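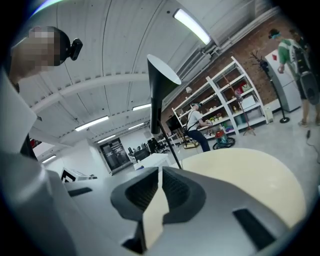
Route 6 bus gets its evening trips back, and I rode the first one

2022-11-15

Well, it finally happened! The number 6 bus between Illstead and Ballard Street is running after dark again, and I was at the stop with my mittens on to catch the very first late trip out. If you've been reading this page for a while you know I've been going on about this since August, when the last run of the day got moved up to late afternoon and half of us on the hill were left to walk home or beg a ride.

The short version: there are now two more trips each evening, both leaving from the Polat Road end and both going all the way through to Sumel Square (the old late bus stopped short at the library, which was no help if you live past it). The last one pulls out at 9:40. Fares are the same as before, the monthly pass still works, and you can still bring a bike as long as the rack isn't full. The new times are supposed to be up at every stop, but mine still had the summer sheet taped inside the shelter last night, so bring your own copy or take a picture of the one at the square.

I had thought it might just be me and the driver. There were 11 of us on board by the time we got to the hill, including two kids with trombone cases and a woman carrying a sheet cake on her lap the whole way, around every one of those corners, and it made it! I was seriously impressed. The driver waited a good long minute at Polat Road for someone running up from the pharmacy, too, and I hope that doesn't get anybody in trouble for being behind schedule, as I would like to be waited for myself one of these days.

How did we get here? Mostly letters, as far as I can tell. The transit office says 131 riders wrote in over the fall asking for the evening trips, and 128 of them asked for a bus after eight. (I don't know what the other three wanted. Earlier? A boat?) The town found the money by cutting the mid-morning loop past the Ballard warehouses, and I should say plainly that this isn't great news if you work there. The 10:15 is gone for good, and the next one after the 8:30 isn't until noon. The office told me they'd look at that again in spring.

A few other things I picked up while I was pestering people. The stop outside the old Sumel bakery has moved across the street and down a bit, next to the mailbox, so don't stand at the old pole waving like I did. Holiday evenings will run on the Sunday times, meaning no late trips at all. And if it snows, the bus skips the hill completely and turns around at the fire station, same as every winter. They've promised a phone message by four in the afternoon on those days. We'll see!

I'm pretty happy, all in all. I stayed for the whole choir practice for once and didn't spend the last song looking at the clock, and I was home with my shoes off before ten. 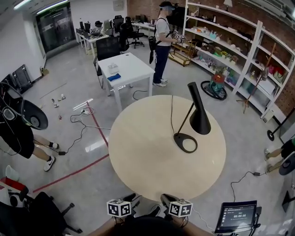
A reader up past the library wrote in this morning to say the 9:40 is lovely but the walk from the new stop is pitch dark, and could somebody please get the street light by the mailbox fixed before the clocks and the ice make it any worse. She also wanted to know if the late bus will take the old paper tickets, as she has a whole drawer of them.

On the tickets, yes, until the end of the year, then they're done. On the light, I called the town and got a recording, so I'm going to walk over at lunch and ask in person. If you have a dark stop on your end of the line, send me the cross street and I'll add it to my list while I'm there. The full evening timetable is at the front desk of the Illstead library, in the rack by the tax forms.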